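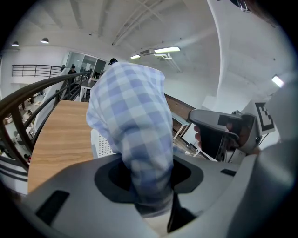
Blue-and-white checks, 8/7/18

I slept badly and woke with the left eye sticky again, so I rinsed it with cooled boiled water and sat on the edge of the bed feeling sorry for myself for a good ten minutes. Then I made coffee and felt better, as I nearly always do. Liya Assefa had an opening in the morning and I took it, even though it meant moving my lunch with Lindsay Whitelaw (she was sweet about it, and says the soup place will still be there).

Liya thinks it is plain old blepharitis, with the oil glands along the lids plugged up, and not the return of the ulcer I had in May. I can't tell you how relieved I was! I had been lying there half the night imagining the patch and the hourly drops all over again. She put the yellow dye in and had me look up, down, left and right at the blue light, and she took her time over it, and the cornea was clear apart from the little scar, which hasn't changed. I am to do warm compresses and lid scrubs for 14 days and then come back.

I paid at the front desk and walked home the long way past the Zira bakery, wearing my big dark glasses like a movie star, with yellow dye all down one cheek – I only found that out in the hall mirror.

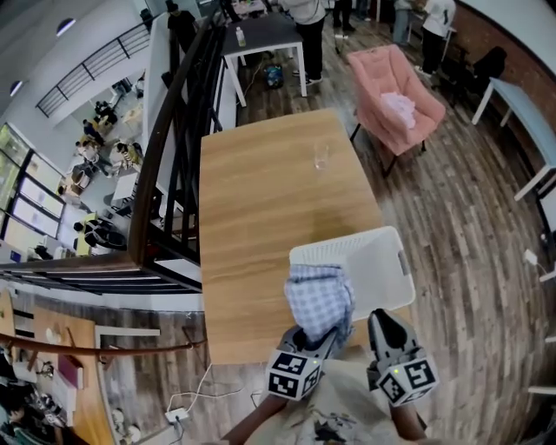 How long does the compress have to stay on to do any good? Liya said ten minutes each time, warming the cloth again whenever it cools, and then a gentle massage of the lids toward the lashes.

I wrote that down in the car park before I could forget it, along with no eye makeup and no contact lenses until she has seen me again. I don't mind about the makeup, but I do mind about the lenses, as my glasses are almost 2 prescriptions old and they slide down my nose when I read.

Did the first compress after supper and nearly fell asleep under it. The eye feels less gritty tonight, though it still waters in the draft from the window. Must call Lindsay about lunch.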